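Notebook, bench 3, mass and length
May 25, 2026
Entry by Yen-ting Chow

Continuing the conversion of the old inch-pound check standards to metric records. Musa wants the drawer cleared before the August audit, so the order of work is masses first, gauge blocks second, volume measures whenever the water still is back.

Masses. Took the avoirdupois set out at 8:40 and left it on the balance table with the lid off to come to room temperature. The set has a certificate in grains and a typed card in the lid in grams. The two disagree in the last digit for the 4 oz and 8 oz pieces. I worked both through by hand with 1 lb = 453.59237 g exactly and 7000 grains to the pound. The certificate is right. Whoever typed the card used 453.6 and then kept five decimals, so the card carries digits that mean nothing. Card removed and stapled to the back page of this book. It should not go back in the lid.

Rule for the new record sheets, agreed with Funmilayo: convert once, from the certificate value, with the exact factor, and round only at the end to the resolution of the uncertainty. No chained conversions. The Midora template still goes grains to ounces to grams with rounding at each step. I have locked that column and put a note in the header cell.

Weighings, 8 oz piece against the 200 g plus 20 g plus 5 g plus 1 g reference stack, ABBA sequence, repeated. Nominal for the piece is 226.796 g, so the remainder is made up with 500 mg, 200 mg, and the rest of the fractional set. First run thrown out, draft shield was not seated. Second and third runs agree inside the repeatability limit on the balance log. Buoyancy correction left at the standard value for now. Stepan has asked whether the old brass pieces should get their own density figure. Yes, but I have no paperwork for the alloy, and the knob on the 1 lb piece is screwed, so there may be adjustment shot in the cavity. Open item.

Gauge blocks. Only looked at the inch set. The 1 inch block is marked 1.0000 and dated before 1959, when the inch went to 25.4 mm exactly. The older US inch was 1/0.3937 cm, which is 25.4000508 mm. The difference is two parts per million, or 0.05 micrometer on this block, well under the wear we expect on it. It does matter on the long end bars, so the sheet needs a field for which inch the certificate was written in. Added as "inch basis", two permitted entries, no blank allowed.

Related point from Somtochukwu: the county survey tapes on loan are certified in US survey feet (1200/3937 m). Do not enter these as international feet. At 600 ft the two differ by 0.37 mm, and the tape certificate is good enough to show it. Tapes stay in the gray cabinet until the feet question is settled in writing with the owner.

Temperature. Room probe read a steady 20.1 °C through the morning, 20.4 after lunch with four people in. Probe 59 is overdue for its ice point. Probe 80 swapped in from the Taveo logger at 13:15, so the log has a step there. It is the probe and should be annotated as such before anyone plots it.

Afternoon, checked the unit handling in the Vekport export. It writes "M" for both meter and the Roman thousand on the old inventory cards. Card 189 came through as a length of 2 M when it is a lot of two thousand brass tags. Fixed by hand on that card. Musa will search the rest for a bare capital M. Lower case m for meter, mm for millimeter, and the word "thousand" written out is the only form allowed from here on.

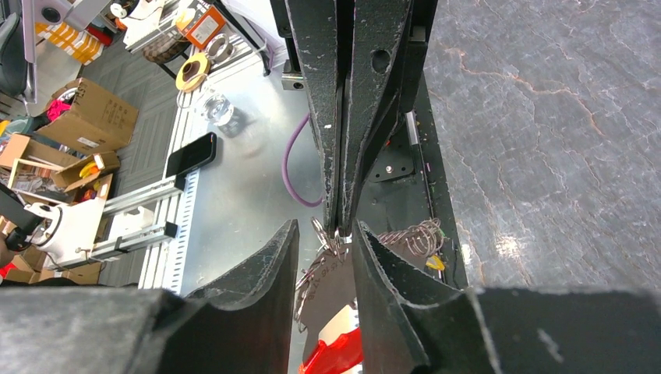
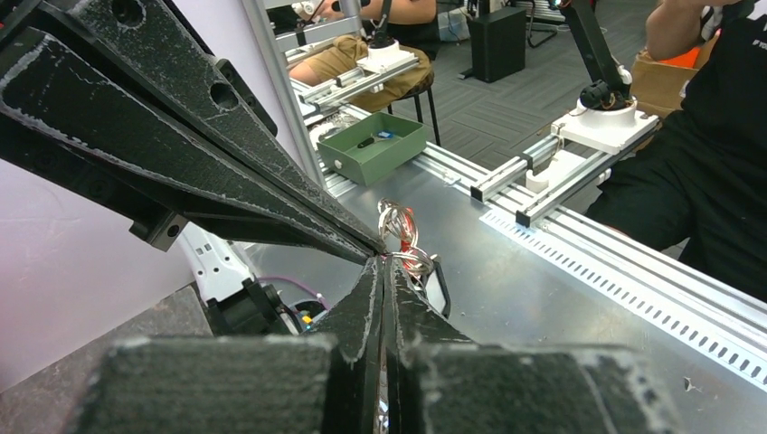
Volume measures. Not started. The half-gallon slicker-plate measure has a small dent near the neck and I would like a second opinion before spending distilled water on it. If it is rejected, the one-gallon measure covers the same checks except the lowest point. Factor for the sheet: 1 US gallon = 231 cubic inches = 3.785411784 L exactly, reference temperature 60 °F on the old certificates. That is 15.56 °C, and our room is at 20, so the cubical expansion term stays in.

To do
Ice point on probe 59.
Density for the brass set, ask Stepan if he has the purchase file.
Written answer on survey feet, Somtochukwu.
Send the locked Midora sheet to Funmilayo for a second check of the factors.
Repeat the 4 oz weighing. Only one good run so far and I would like three.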